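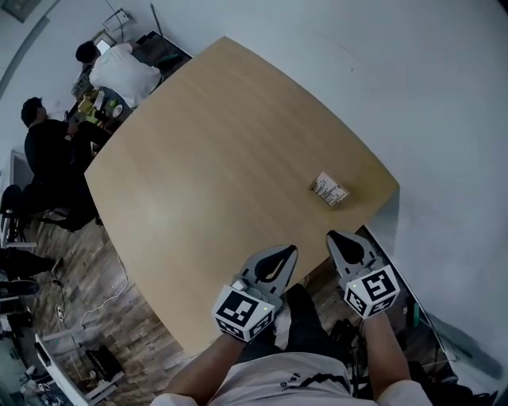

A light wooden table with a small printed box near its right edge.

Home / Facilities / Household and Workroom Guidance / Care of Shared Wooden Tables

Care of Shared Wooden Tables

Issued by the Facilities Office, Drurley Residence and Study Center. Revised 23rd July.

This page sets out the routine care of the large wooden tables in the common rooms and workrooms. The same methods are suitable for a dining or kitchen table at home. Residents and staff are asked to read it before using any cleaning product on a table top. Questions about tables in the kitchens should be directed to Dilani Kodikara, and questions about all other rooms to Georges Saliba.

Before you clean

Clear the whole surface first. Lift small boxes, trays and equipment off the table; do not slide them. Grit caught under a cardboard box will mark a pale finish as readily as grit under a metal one, and on light wood the scratch tends to show gray once dirt has settled in it. Place items on a chair or side desk while you work.

Remove dust and crumbs with a dry, soft cloth, working along the grain. Where the grain is faint, stand at one end of the table and look across the top toward a window or lamp. The direction of the grain is easier to judge from there. Curved edges collect a film of hand grease on the underside, where people rest their wrists or take hold of the table to move it. Wipe this area each time.

Weekly cleaning

Add a few drops of mild dish soap to a bowl of lukewarm water. Wring the cloth until it no longer drips. Wipe the top in long strokes, then the edges, then the legs. Follow at once with a second cloth dampened in plain water, and dry with a third. Water must not be left standing on the surface or at the joint between the top and the legs.

Scouring pads, bleach, glass cleaner and spray polish containing silicone are not permitted on any table belonging to the Center. Silicone leaves a layer that prevents new finish from bonding, and two tables in the Haddad Room had to be stripped completely last June for that reason.

Marks and stains

Pale rings from cups: allow the table to dry for 24 hours before doing anything further. Many rings fade by themselves. If the ring remains, rub it lightly with a little plain furniture wax on a soft cloth and buff dry.

Ink: blot, do not rub. Report the mark if it has not lifted with soap and water.

Tape and label residue: warm the residue with a cloth wrung out in warm water, hold it in place for one minute, and lift the edge with a plastic scraper. A metal blade should never be used. Boxes with printed sides may leave color on the table if they become damp, so they should be moved promptly after a spill.

Dents and deep scratches: leave these to the workshop. Sanding by residents has in the past produced shallow hollows that are far more noticeable than the original damage.

Light sanding and oiling (workshop staff only)

Tables with an oiled finish are treated once a year. Use 80 grit paper only where old finish must be removed, and complete the work with finer grades. Remove all dust before applying oil. Apply a thin coat, wait fifteen minutes, and wipe away the excess. Used oil rags can catch fire without a flame. Spread them flat outdoors to dry, or place them in the lidded metal bin filled with water. They must not be folded or put in the general trash.

Everyday use

Keep small items away from the edge, particularly where people pass behind the chairs. Put felt pads under anything that will stay on the table overnight. Bags and cables should be kept clear of the walkways around the table. Office chairs on casters should be pushed in gently, as repeated knocks from an armrest will bruise the edge of the top.

Two people are required to move a large table. Lift it by the frame and not by the top.

Supplies

Cloths, felt pads and plastic scrapers are kept in the cupboard outside Room 154. Furniture wax is issued on request by Rawan Nasrallah and must be returned the same day. Damage should be reported on the blue form, with the room number and the position of the mark on the table.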